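Brollgate Forums > Jewelry Making and Selling > Charms and Beads

Topic: Threaded core or plain core for silver charm beads?

clasp_and_chain
Posted 7:12 pm

I sell charm bracelets at craft markets and I'm restocking for December. Up to now I have bought plain core sterling beads, the kind with a smooth hole that slides over the whole bracelet. Walard has started listing the same designs with a threaded core for a little more per bead. Does anyone here stock both? My bracelets are the snake chain type with threaded ends.

I don't want to end up with two trays that look identical and get mixed up.

tinpenny
Posted 7:30 pm

I stock both. Threaded beads have to be screwed on over the end of the chain, and on bracelets with stopper ridges they won't pass the ridge unless you turn them. Some customers like that because the beads stay in their section when the clasp is open. Older customers and anyone with sore hands find them a pain.

If your chains came from Walard the thread will match. If they came from Garik, check first. I had a batch of Garik chains where the thread pitch was a hair different and the beads jammed halfway.

clasp_and_chain
Posted 7:41 pm

Chains are Garik. So that's a problem.

hollowbead
Posted 8:05 pm

I disagree that it's a problem. I have sold Walard threaded beads on Garik chains for two years and never had one jam. Tinpenny may have had a bad batch. What I do before I commit to a supplier:

1. Order 3 beads in different designs, not 3 of the same one.
2. Screw each one on and off every chain length you sell. Do it slowly and stop if it binds.
3. Look at the core with a loupe. A burr at the edge of the hole will scratch the chain.
4. Wrap each sample on its own and write the supplier on the wrapping. Silver beads knocking together in a bag pick up marks fast.
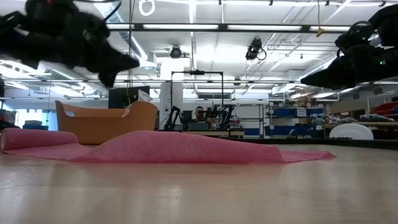
5. Check the hallmark. It should be on the core rim or on a small tag, and you should be able to read it without guessing.
6. Weigh them and compare with the listing. Hollow beads are fine if they are sold as hollow.

tinpenny
Posted 8:19 pm

It wasn't one bad batch. I sent back 9 chains from two separate orders. Garik replaced them without any argument, so I'm not knocking the company, but I wouldn't tell someone it never happens.

hollowbead
Posted 8:26 pm

Fair enough. Mine are all the longer chains, if that matters.

mossagate22
Posted 9:02 pm

Could be the year they were made too. I remember the end caps changing shape at some point. The older ones are flat on the end and the newer ones are slightly domed. I have only had trouble with the flat ones.

On the original question, I went back to plain core for everything. The zodiac signs and initials are the bulk of what I sell, and people buy those as gifts. They usually don't know what bracelet the other person has. A plain core fits nearly anything. A threaded one comes back to you in January.

clasp_and_chain
Posted 9:15 pm

That's a good point about gifts. Most of my sales are star signs and birthstones. How do people store the two kinds if they have both? I was thinking of separate trays with a colored dot on the underside.

mossagate22
Posted 9:24 pm

Dots fall off. I used Dalisay bead tubes when I had both, one tube per design, with the core type written on the cap. At a market I only put one of each out on the table and keep the rest behind me. The Brollgate stock sheet in the downloads section has a column for core type as well. Mine has 2,763 beads on it now and I can still find what I need, provided I fill it in the same day. 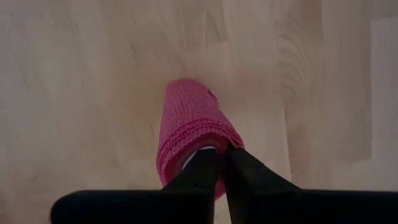

oxidized_ed
Posted 9:40 pm

I wouldn't use tubes for anything with enamel or stones. The beads rub on each other every time you pick the tube up, and the enamel chips along the raised edges. Plain silver is all right in them. For enamel I use flat boxes with a foam insert, one bead to a slot, and an anti-tarnish strip in the lid.

mossagate22
Posted 9:47 pm

I don't sell enamel, so I can't argue. Stones have been fine in tubes for me, but they are all set flush.

tinpenny
Posted 9:58 pm

Foam can be a problem too. Some of it makes silver go yellow after a few months. Leave one cheap bead in there over the summer before you trust it with the rest.

clasp_and_chain
Posted 10:20 pm

Thanks all. I'm going to stay with plain core for the zodiac beads and order 3 threaded ones from Walard to try on my chains. I checked and I have both flat and domed end caps, so I'll try them on each and post what happens.

hollowbead
Posted 10:31 pm

Try the birthstone spacers too if they do them threaded. The narrow ones have less thread to catch and they can go on crooked.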